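# Part 4: Ground rules before you run the shelf task

Read this part before you touch the start button, even if you've run other tasks in Taker. I wrote it after a long June of cleaning up other people's runs (and plenty of my own!), so it's opinionated.

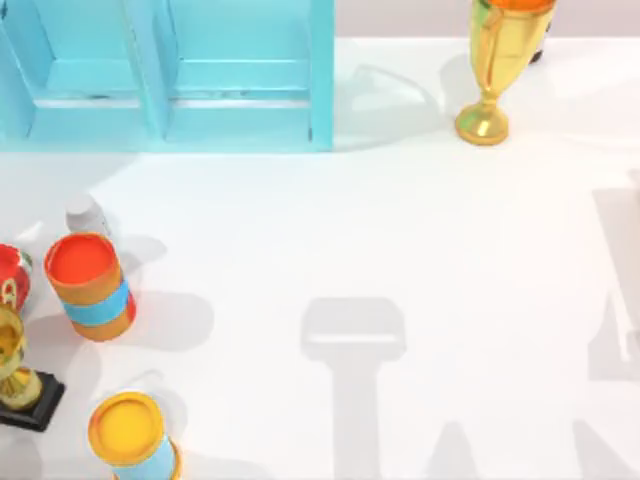
## 4.1 Setting up the run

1. Load the shelf layout and wait for the tabletop to finish drawing. If you start while objects are still settling, the log will show them drifting, and Oanh Đỗ will send the whole batch back to you. She's done it to me twice.

2. Check the shelf first. Both compartments should be empty at the start. I like to look at it from overhead, which makes it easy to spot anything left over from the last run.

3. Look over the loose objects next. In this layout we keep cans, trophies and the blue-banded containers on the same table, and a container can start tipped over or upright. Leave it how it loads. I know it's tempting to nudge things straight, but a hand-tidied start has to be marked as edited, and then it goes in a different folder.

4. Look at the shadows. Both arms can be out of view and still be hanging over the table, so a big gray shape on the white surface tells you an arm is close. Don't drop in a new object there.

5. Set the speed limit to 300 millimeters per second for both arms. Yes, it's a simulation and nothing can get hurt. We use the same limit as the real bench in Florton so a program can move over there without anybody rewriting it.

> **Caution:** Never turn off collision checking to get a stuck run moving. The arm will happily pass straight through the shelf wall and the run will be scored as a success. Stop, reset, start again.

## 4.2 While it's running

6. Keep your hands off the controls unless you mean to stop. A half-second tap counts as operator input and gets logged that way.

7. If the two arms come within 30 millimeters of each other, pause. Mahfuz Gunawardena wanted this automatic, and it will be in a later release, but for now it's on you.

8. Stop at 400 seconds, finished or not. I used to let slow ones go on "just to see" and ended up with a drive full of runs I couldn't compare with anything.

> **Note:** A dropped object is a result. Keep the run, pick "dropped" from the list and type a line saying which object it was. Please don't delete it!

## 4.3 Saving

9. Save under your own name, never the shared Villport login. Arlo Iwasaki does the monthly review and he needs to know who to ask.

10. Write down the layout name and the software version in the notes box. The version is in the bottom corner of the start window, in very small type.

11. Reset the table before you close the program. The next person gets whatever you leave behind.

If the reset button stays gray after step 11, see error 56 in Part 7.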